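Hadwood Three-Sided Bench Booth

Item 2856
Made by Hundau

The Hadwood is a white booth for a tabletop work area. It has three upright panels, one at the back and one on each side, and the front is left open. People buy it for bench work, small product photography, sorting and anything else where a busy background gets in the way.

The panels are smooth and have no print or pattern on them. They join at the back corners with hidden fasteners, so there are no brackets on the inside faces. The white is a matte finish. It can look slightly gray or lavender depending on the lights in your room, most of all in the corners.

The top is sold with the booth or by itself. It comes in pale gray-white only. The front edge is left clear for clamps and base plates up to 24 lb each.
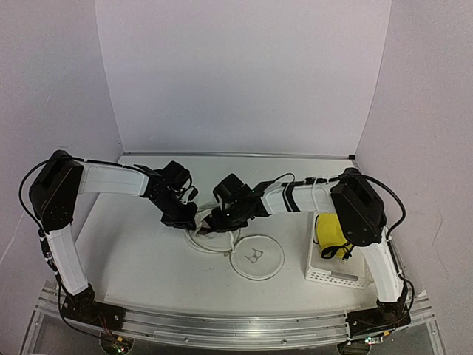
Hadwood booth with pale top and metallic rear edge strip.

The rear strip covers the joint between the top and the back panel. It stops screws and small parts from dropping behind the table. If you already have an older Hadwood without the strip, you can order one separately and fit it with the screws in the bag. Take the back panel off first.

Specifications
Back panel height: 28 in
Weight, boxed: 103 lb
Panel color: white, matte
Top color: pale gray-white
Assembly: two people, hex key included

Cleaning
Wipe the panels with a damp cloth and mild dish soap. Do not use scouring pads or acetone. Marker comes off with rubbing alcohol if you get to it the same day. Tape is fine on the panels but peel it slowly, and don't leave it on over a weekend.

Options
Cordero front curtain, gray
Arkik under-table cable tray
Spare side panel, left or right
Rear edge strip, with screws

Side panels are not interchangeable. Check the sticker on the bottom edge before you order a spare.

Shipping and returns
The booth ships flat in two boxes, which may arrive on different days. Keep the corner foam until both are open and checked. Tops with drilled holes can't be returned. For bulk orders or a custom panel height, write to Olaia Valcárcel in sales.

Page updated June 27, 2025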